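Subject: Re: [homebots] sim kitchen vs. my actual garage, and a question about thumbs
From: Anum Rajput
To: homebots list

Hi all,

Chang-ho asked a bunch of good questions after my last post and I've been sitting on them while I finished the left forearm, so let me answer them in a heap. I'll quote the parts I'm replying to.

Chang-ho Nam wrote:

> Glad to hear the arms are finally on the bench together. A few things
> I'm curious about before I copy you and regret it:
>
> First, why are you spending so much time in simulation when you have the
> real thing bolted down six feet away? I get it for walking robots that
> can fall on their faces, but yours doesn't go anywhere.
>
> Second, which hands did you end up modeling? You were going back and
> forth between the Sorton pattern and rolling your own, and the last
> I heard, the thumb on yours was binding.
>
> Third, how bad is it on an ordinary gaming PC? Mine is old. Ye-rin
> said hers sounded like a leaf blower.
>
> And last, are you doing both arms at once or one at a time? I tried
> two-handed once and gave up before lunch.
>
> Chang-ho

OK! First one first. I went to sim because of the shoulder gearbox. I stripped it in January by telling the right arm to be somewhere it could not be, with the bench in the way, and it tried very hard. The replacement gears took me most of two weekends to print and sand, and the second set still has a tick in it when it comes past vertical. After that I wanted a place where I could be stupid for free. In sim I can drive a forearm straight through a countertop and all that happens is that the physics throws a fit and I hit reset.

Also my garage is cold and my desk isn't. I'd be lying if I said that wasn't part of it.

The room I'm using is a kitchen counter with some stuff set out on it. I didn't build it from scratch, I'm not that patient. Dong-hyun had a kitchen he'd put together for his own project and he let me have the files, and I've been swapping objects in and out. I love the loud marble. He says he picked it so you could tell the counter from the tools at a glance, and then he admitted he just likes marble.

For the last week or so I've been living on one job, the frying pan. Left hand takes the handle, right hand is holding something already, and the left has to get its grip without the right one wandering into the rim. It sounds like nothing. It's really hard! The handle is flat, so if you come at it from the top with straight fingers you just scrape along it, and if you come from the side you need the wrist way lower than feels natural, almost down on the counter. I keep coming in too high.

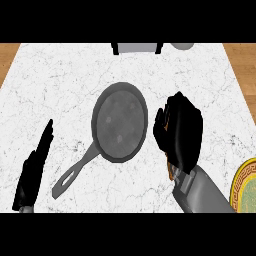
Sim view from the pan job, left hand not on the handle yet.

You can see what I mean about the approach. The hand is standing up nearly edge-on to me, so from that camera I'm guessing where the thumb is. I've tried it with a second viewpoint in a little window, and it helps, but then I'm looking at two things and my right hand drifts. I'd love to hear from anyone who has solved this without buying a headset.

By the way, the handle has a slot through it, and the collision shape I was using at first didn't. It was one solid slab. It made no difference for a normal grip, but I had a fingertip hovering over the slot in one run and it was resting on thin air like it was glass, and I spent an entire evening thinking my finger joint limits were wrong. They were fine. If you import somebody else's objects, turn on the collision view before you do anything else. Please learn from my evening.

Second question, the hands. I gave up on rolling my own for now. The thumb was binding, you remembered right, and I fixed that (the pin was a hair long, I filed it) but then the tendon for the index finger started walking off its pulley. So the plan is the Sorton pattern for the real arms, printed in black, with my own wrist block behind it. The ones I'm driving in sim are a stand-in that came with Dong-hyun's files. They're black too, with gray arms, but don't take measurements off them, the proportions aren't mine. Once I've got the Sorton files cleaned up I'll put those in. Right now the meshes are way too heavy. One knuckle alone was 1,783 triangles, and I have no idea why, it's a knuckle. Ye-seo is going to show me how to thin them out without turning the fingertips into dice.

I did go a bit far the other way on one of my own test objects, and it came out looking like a stop sign. A few flat sides on a round thing hardly bother you when you're picking it up by the handle, but they're a pain if you want to roll it or slide it along its edge. Keep the nice mesh for looking at and make a separate plain one for bumping into. That advice came from Ye-seo as well.

Third question, the PC. Mine isn't new either. With the kitchen and both arms loaded I get around 78 frames a second with shadows off, and it drops like a rock when I turn them on. I want shadows though! They're the only way I can judge how far a fingertip is from the counter. What I ended up doing is leaving them off while I rough in the motion and switching them back on for the last bit. The fan noise is real. I moved the tower under the desk and put it on a folded towel, away from the vents, and now it's only a leaf blower in somebody else's yard.

If yours really struggles, delete the stuff at the far end of the counter and lose the floor. You won't miss the floor. I keep it because it looks homey.

And the last one, two arms at once. Yes, but badly. I use the Hurine controller box with 2 of the little joysticks, plus a foot switch that freezes whichever arm I'm not paying attention to. The foot switch changed my life. Before that I was trying to hold the right arm still by concentrating, and you can guess how that went. Now I park the right, step on the switch, work the left in, let go of the switch, and then I only have to think about both for the lift.

The box does have a bug where a frozen arm gives a tiny hop when you release it. I think it's saving the joystick's position at the wrong moment, so it wakes up believing you've moved. I worked around it by adding a short ramp on release, so it eases back in. It's a few lines, and I'll post them once I've taken out the comments where I'm swearing at it. If you're on the Rumport firmware you may not see the hop at all. Ye-rin doesn't.

On the real bench I'm still one arm at a time. The left forearm is together, the cables are in, and the wrist turns nicely by hand. It isn't powered yet. I need to redo the strain relief at the elbow, where the bundle rubs on the edge of the bracket, and I'm out of the braided sleeve I like. I also weighed the hand and wrist together and got 668 grams, which is more than I wanted hanging off the end of that arm. Most of it is the wrist block. I'm going to try hollowing it out from the back and see if it still feels stiff. If anyone has printed a block like that with the thin walls running lengthwise, tell me how it held up.

OK, my own questions for the group, and then I'll let you go:

What are people doing for fingertip grip on the real hands? I tried dipping them in the rubbery tool-handle stuff and it peeled at the seam after a few days. I have a sheet of Pyo pads here but they seem thick, and I'm worried the thumb won't close all the way with them on.

Does anybody have a flat-handled pan they can measure for me? Thickness of the handle near the neck and out at the wide part is all I need. My own pans all have fat round handles, and I'd like to know whether the one I'm practicing on is anything like what's out there before I get good at the wrong thing.

And does your thumb lead or follow? I've been closing the fingers first and bringing the thumb in after, and it tends to push the handle around. Ye-rin does it the other way, thumb parked underneath and then the fingers come down on top. I tried it twice last night and ran into the counter both times, but I was tired, so I'm not calling it yet.

Chang-ho, if you want Dong-hyun's kitchen, ask him first, but I'm sure he'll say yes. I can send you my joystick settings along with it. Start with the dead zone turned way up, and don't start with the pan.

I'll be in the garage most evenings after eight if anyone wants to call and talk wrists.

Anum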